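Teaching a two-arm robot to fill a hanging bag by remote control

Applies to the Plovau hand controllers. If you are still on the old Mujić pedals, the steps are the same but pause and record are swapped.

Before you start

Hang the bag on a white wall panel at a height both arms can reach with their elbows bent. A strip of red tape on the panel marks the spot for the hook, so the bag goes back to the same place after every run. Put the bin underneath and spread the crumpled black pieces over the carpet. Don't lay them out in a pattern. Turn the spare plastic bags out at the right, clear of the panel.

Check that both grippers open all the way and that the cables have enough slack to follow a full wrist turn.
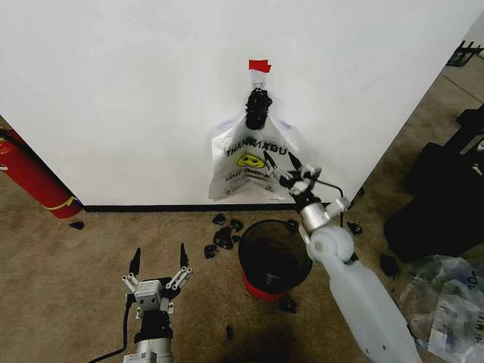
Start recording with both arms still and wait 2 seconds before you move. The trimming script uses that pause to find the start of the run.

Bring the right arm in slowly from the side. Come at the plastic with the fingertips a little apart and close once they are on either side of a fold. If you close too early you will push the bag along the wall. Keep the left arm low and out of the way until you need it.

Thin plastic gives you almost nothing through the controllers, so go by the head camera and not by feel. Pinch, lift a centimetre, and look. If the fold slides, let go and take a thicker one. 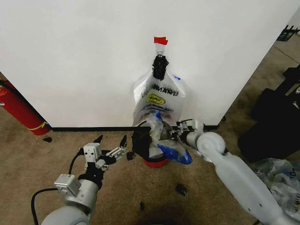

Leave your mistakes in when you recover from them. A missed pinch followed by a good one is useful to the model. A run where you stop and fix the bag with your own hands is not, so delete it.

Move at one speed. New operators rush the easy reach and then crawl at the bag, and the policy copies both. At Vurberg we kept 207 runs from September and threw out 13, nearly all for long pauses.

Swap operators after 16 runs. Change the bag as well, as different printing and creases help later on. 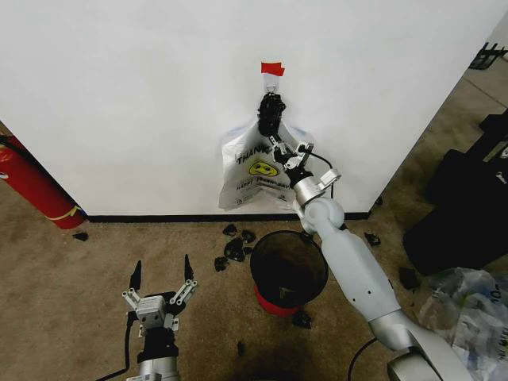 Dagim Negash wrote in to say that he gets better results with the controller scale turned down to half for the last part of the reach, and asked whether that spoils the data. It doesn't, as long as the scale stays the same for the whole batch. Write it in the Hireck log next to the operator's initials.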